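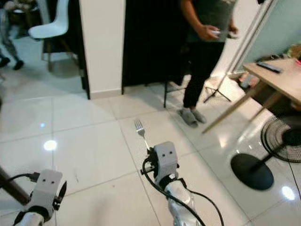 Fork day! Right gripper, one fork, tines up. 🍴

**1/** August progress thread on the two-armed robot, for everyone who has been asking when it would finally hold something more interesting than a sponge. Get a cup of tea, I got carried away.

**2/** Quick recap if you're new: I'm Renata, I build this thing at Altgate, our shared workshop, mostly in the evenings. It's called Grurelley. The name came off a misheard train announcement and I've grown very fond of it.

**3/** Why a fork? Forks are horrible! The handle is slim, it's shiny, it's smooth, and all the interesting bits are at the far end. Any tiny twist at the grip turns into a big swing at the tines. A sponge forgives you everything. A fork forgives you nothing.

**4/** Both grippers share the same printed housing, two little round holes on the front. Yes, they look like eyes. Yes, I talk to them. The left one gets told off more.

**5/** The housing took me 3 goes. First one cracked along a layer line when I did up the screws. Second one was strong as anything but I'd put the cable exit on the wrong side (I had the drawing upside down for an entire evening). Third one is the keeper.

**6/** Let's talk about the cables, as I know you lot will zoom straight in on them. They loop out of the left of the right gripper and back down over the forearm. I've left plenty of slack so the wrist can turn all the way round without tugging anything. Proper clips are next on the list — I want the routing settled before I start sticking things down.

**7/** Grip settings, for those who like numbers. The gripper board takes a plain closing value with no units. At 686 the fork droops after a bit. At 713 it stays put, and the motor doesn't get that whiny, sulky sound. All of that lovely detective work for a difference of 27!

**8/** Someone asked whether I'm using the Radonjić method for tuning. Sort of? I read the write-up, understood half of it, and then did what everybody does and changed one thing at a time with a notebook open. The notebook has tea on it now, but it's readable.

**9/** The score so far: 10 pick-ups in a row from a folded cloth without dropping it. TEN. I did a small lap of the workshop. From a bare tabletop it's much worse, because the fingers can't get underneath the handle. I'm thinking of a thin lip on the fingertips, a bit like a fingernail. If you've done this, please tell me how thick you went.

**10/** Things I'd do differently: start with the wrist. I spent weeks making the shoulder nice and smooth and then bolted a wobbly wrist on the end of it. All that smoothness, gone in the last few centimetres. The collar where the forearm meets the gripper has been rebuilt since and it's so much better — no rattle, and I can get it off with one hex key.

**11/** Next up is passing the fork from the right hand to the left. I've tried it at very slow speed with the motors turned right down, and the two grippers mostly bump noses. It's a timing thing, I think. The right lets go a touch early and the left is still making its mind up.

**12/** After that, spoons. I've been told spoons are easier. I've also been told spoons are harder, by the same person, in the same conversation.

**13/** I'll put the housing files up once I've fixed the screw holes, which are a hair too tight. The folder is called Clunatetti, same as my last few bits, so if you've got that bookmarked you'll see them turn up there.

**14/** Right, bed. If you have fingertip ideas, drop them underneath, sketches on the back of envelopes very welcome!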